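Small Shows Deserve Published Rules

The regional audio meetup has outgrown its handshake arrangements. When Lirotel opened its Riihimäki series to independent podcasters in January, 34 shows applied for 3 recording slots, and the selection criteria were never made public. Applicants were told only that the panel had met.

Ulla Pelkonen has argued that informality keeps such events friendly. The point is fair – and it holds for a gathering of friends. It does not hold once hosts pay a fee, travel to attend, and plan a season of episodes on the result.

Organizers should publish their criteria before applications open, name the people who decide, and give every unsuccessful show 2 sentences of feedback. Aarne Jääskeläinen's proposal for a rotating panel should also be adopted. None of this requires a larger budget.

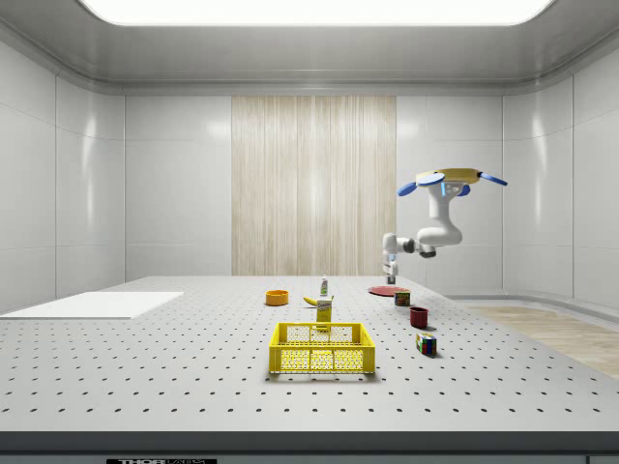
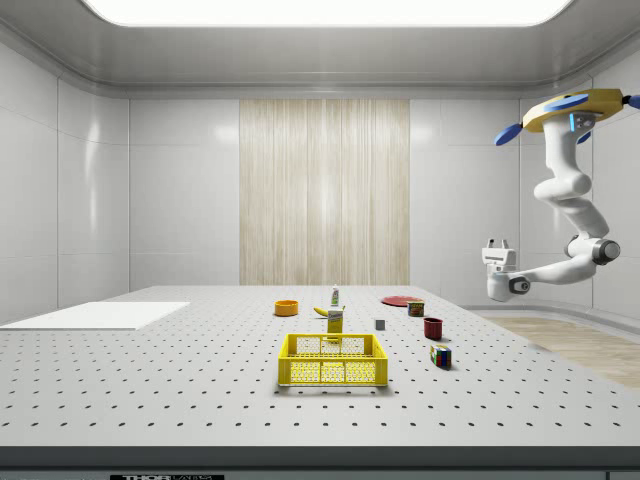
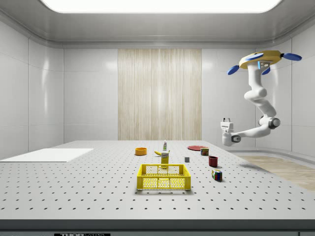
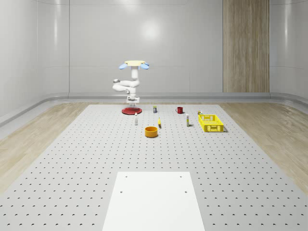
Computer renderings: pale-walled room with perforated table.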